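Home Products Storage Workbenches Contact

Berkberg mobile bin shelving and steel packing table

Lerard supplies the Berkberg range to stockrooms, school stores and small dispatch areas across Canada. The shelving and the table are sold separately or as a set.

The shelving has blue metal uprights with diagonal cross braces, and rides on casters so a full unit can be moved for cleaning. Shelves take stackable plastic bins in white or blue. Most customers pick one colour for incoming goods and the other for items ready to go out — the bins are the same size, so the colours can be mixed in a stack.

The table has a brushed stainless steel top on thin steel legs with diagonal bracing. The top wipes down with a damp cloth and mild soap. Fine scuffs will show on brushed steel with daily use and do not affect the surface. 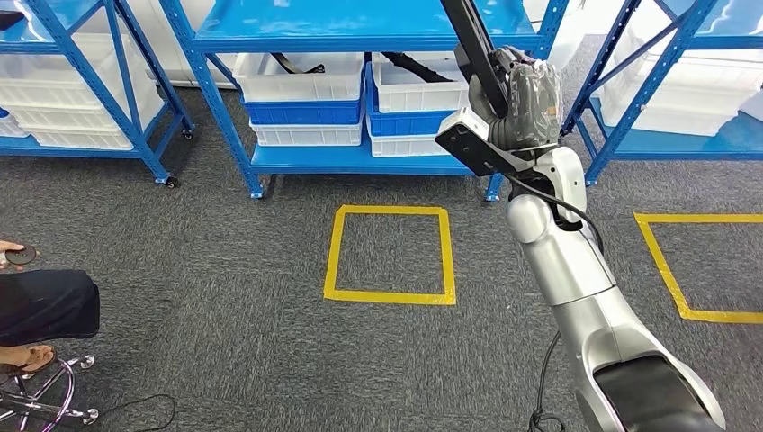
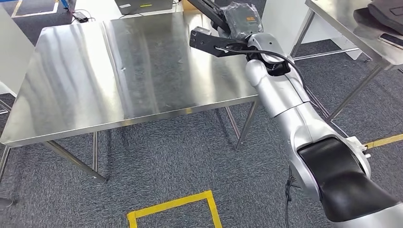
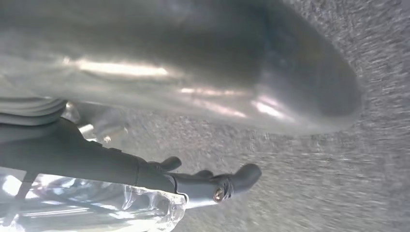

Can the shelving be used on carpet?
Low-pile commercial carpet is fine. Lock the casters once the unit is in position, and take the bins off before moving it over a door strip or a change in flooring.

Ordering

The shelving ships flat with a hex key and 2 spare shelf clips. Assembly takes two people. Allow 14 business days for delivery outside our Gredbridge service area. The table top is 1,660 mm long and comes in its own carton — check the corners before signing for it.

Bins are sold in packs of 6, single colour only. Labels and lids are listed under Storage.

For bulk pricing or replacement casters, ask for Zoila Cárdenas at the Gredbridge counter. Orders placed before noon are processed the same day.

Share 14 Comments 2

Last updated: June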